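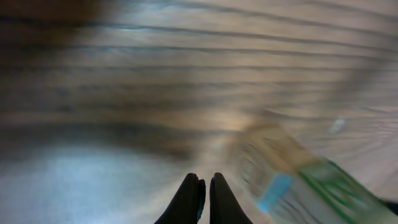

Werkstattbuch, Oktober, Sonntag, kurz nach dem Mittagessen

So, zweiter Anlauf mit dem Knochenleim. Der vom letzten Mal ist mir im Glas umgekippt, riecht wie ein nasser Hund und ist weggeflogen. Diesmal habe ich die Perlen über Nacht quellen lassen, kaltes Wasser, Deckel drauf, ab in den Keller. Heute früh waren sie schön glasig und hatten fast alles aufgesogen - genau so wollte ich das!

Leimtopf steht auf der kleinen Platte, Wasserbad auf 60 Grad, mehr bekommt er nicht. Ich weiß, in der Anleitung von Jondura steht was anderes, aber mit deren Temperatur ist mir der Leim jedes Mal dünn geworden und hat danach kaum noch gezogen. Wer von euch den Topf benutzt: bitte den Regler so lassen, der Strich mit dem Bleistift gilt.

Probeverleimungen: 4 Stück, alle Fichte auf Fichte, stumpf, Flächen frisch gehobelt. Zwei davon mit vorgewärmten Hölzern (einfach eine Weile auf die Heizung gelegt), zwei kalt aus dem Regal. Bei den kalten hat der Leim schon geliert, bevor ich überhaupt die Zwinge in der Hand hatte. Man sieht richtig, wie er matt wird und dann nur noch schmiert. Die warmen ließen sich angenehm aneinanderreiben, bis sie von selbst hafteten. Nachteil: Man muss wirklich alles vorher hinlegen, Zulagen, Zwingen, Lappen, heißes Wasser. Ich hatte natürlich den Lappen vergessen und bin einmal quer durch die Werkstatt gerannt.

Dann noch die Stuhlzarge vom Ruvholm. Die alte Fuge ging mit Dampf und Spachtel überraschend leicht auf, dafür saß in der Ecke irgendein weißer Kunstleim, den mal jemand reingeschmiert hat. Der geht mit Wasser überhaupt nicht ab! Habe bis zu 50 Minuten daran herumgekratzt, gefühlt den halben Nachmittag, und am Ende die Ziehklinge genommen. Ein bisschen Holz ist dabei mitgegangen, also muss ein Furnierstreifen rein, sonst wackelt der Zapfen.

Offen:
- Proben bis morgen in den Zwingen lassen, dann brechen und Bruchbild anschauen
- Perlen nachbestellen, bei Zorkby ist die Tüte billiger, aber die Körnung gröber
- testen, ob eine Prise Harnstoff die offene Zeit verlängert, ohne dass es ewig klebrig bleibt
- Pinsel ohne Metallzwinge besorgen, der jetzige macht mir dunkle Flecken in den Leim

Der Rest Leim steht im Kühlschrank, unteres Fach, Glas mit rotem Deckel. Bitte nicht für Marmelade halten.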